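Section 2. Planning and budget before you order the picking cell

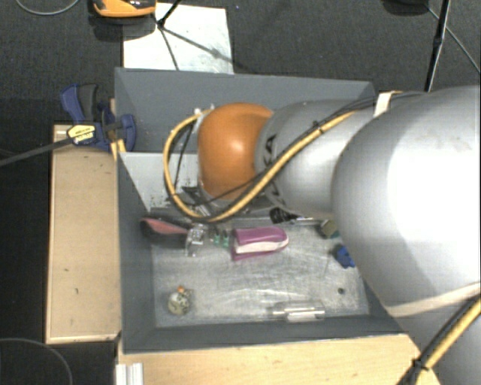 Fig. 2-1. Arm over the gray bin, with mixed small items.

Please read this section before you send the purchase form to Farnano. The arm is the biggest line in the budget, but in our experience the small parts are what delays the start.

2.1 Steps

1. Collect the items you want to pick. Include clear plastic and shiny pieces, they are the most difficult for the vision. The Starnik quote form has space for 40 items.

2. Measure the bin, inside and outside. Sloped walls make the usable floor smaller, so write down the floor size also.

3. Check the reach. The wrist must go to all four corners of the bin with the tool mounted.

4. Choose the cable set. For the Mallet stand, order the conduit with 34 cm extra length for the loop at the wrist.

5. Decide how to hold the bin. For a trial, bar clamps on the bench are enough. For daily production, order the fixed frame (part 129).

6. Fill in the budget sheet. Put the arm, tool, stand and cables on separate lines. Training is also a separate line.

Note: The Premix software license is paid per cell and not per arm. If you plan a second cell, ask for both in the same quote.

Note: Delivery of the tool takes up to 70 days. Order it first, even when the budget for the stand is not yet approved.

CAUTION: Do not save money on the cable loop. A short loop pulls on the connectors when the wrist turns.

CAUTION: The price of the arm does not include guarding. Ask your safety person for the cost before you sign.

Questions about quotes: Hugo Pons, planning desk. Prices in this section are checked until February 2024.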